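How to Register for the Tarholm Waterfront Run

Registration for the Tarholm Waterfront Run, held each August, is completed online or in person at the Vanness Recreation Center. Each entrant must have a separate form.

Before you begin, have your date of birth, an emergency contact and a method of payment at hand. Entrants under 18 also need the signature of a parent or guardian.

Select your distance first. The short course follows Fonseca Street to the harbor and back; the long course continues to Plilldale Park. Changes of distance are accepted until packet pickup opens – after that, your entry stands as submitted.
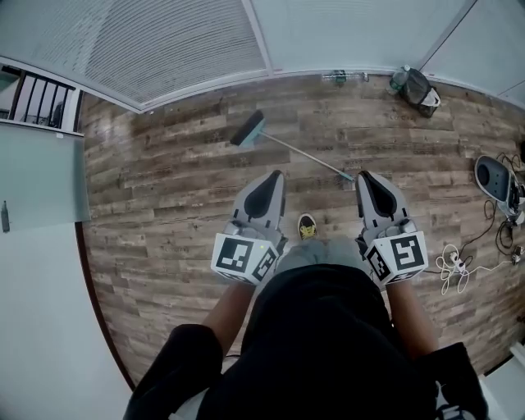 Black and yellow shoe on a plank-patterned floor.

Next, enter your expected finish time. Start groups are assigned from this figure, and there are four of them. Walkers should choose Group 4. Parents with strollers are also placed in Group 4, whatever their pace.

Review the form, submit payment and keep the confirmation number. Last year 188 entries were received, and the limit remains unchanged. Bring the number and photo identification to packet pickup. A friend may collect your packet with a signed note.

Refund requests must be made in writing to Thaddäus Riedl, Race Registrar, at the Center.

Last updated: 24 June 2026
4 shares
Contact the Race Office | © Tarholm Recreation Department | Back to top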